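How to budget for your first robot arm bench
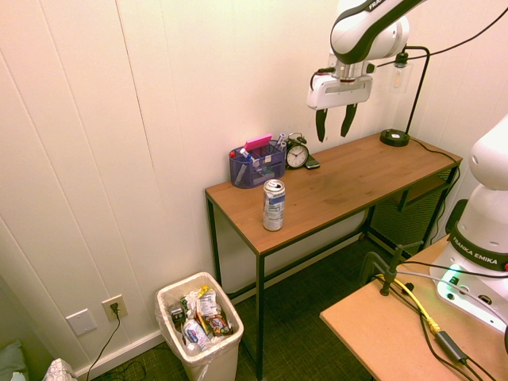 When we set up our first bench at Stevamgate we spent weeks choosing the arm and one rushed afternoon on everything else, and I'd gently urge you to do it the other way about!

Start with the task. Write down what you want the arm to pick up, how heavy it is and how far it has to travel (a tape measure and a bit of masking tape on the desk will do nicely). Then ask for quotes. We asked Venico and Trollholm, and the two were laid out so differently that we had to retype both into one sheet before we could compare them.

Next, add a line for the small stuff. Clamps, cables, power adapters and spare fingertips came to £400 for us, and I'd budgeted £60, bless me. Put delivery on its own line too; ours was £176.

Last of all, allow 6 weeks between the order and the day you hope to start, and longer if you're ordering in February, when everybody seems to be spending what's left of the year's money.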